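Bedding swap returns to Clundside community hall
6 February 2024
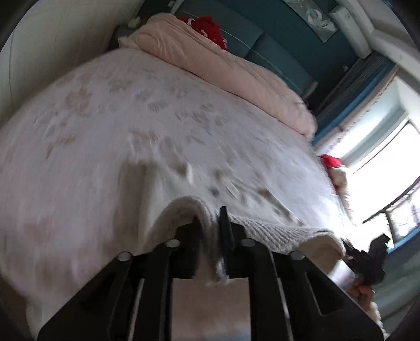 Clundside's winter bedding swap will run again this month after the October event drew 200 people to the community hall. Residents can bring clean duvets, bedspreads, blankets and pillowcases and take home the same number of items. There is no charge.

Organizer Cherry Mae Fajardo said the hall had 90 duvets on the tables by the end of the first hour last time, and most went to families who had moved to a bigger bed or had a child leaving home.

"People keep a spare duvet for years because it is too big to wash and too good to throw out," Fajardo said. "We would like to see those come in, along with floral bedspreads. We ran out of the doubles and had a waiting list."

Items should be washed and fully dry, then folded and tied or put in a clear bag with the size written on it. Feather pillows will not be accepted this year. Mattress covers are fine if they have no stains. Each household may bring up to three large items and as many pillowcases as it likes.

Precious Aquino, who lives on Kragh Street, went in October with two wool blankets and came home with a pink duvet and a white spread for the guest room.

"The room has teal walls and I thought pink would look wrong with them, but I have left it on ever since," she said. "My sister wants the same thing now, so she is coming with me."

A repair table will be set up near the side door for torn seams and missing buttons. Bimby, the fabric store on the main road, is giving thread and snap fasteners. Prisum Laundry will wash anything left over before it goes to the county shelter.

Doors open at 10 a.m. and drop-off closes at noon. Parking behind the hall is limited, and drivers with large bags may unload at the front steps. Anyone who needs a pickup can leave a name and address at the hall office.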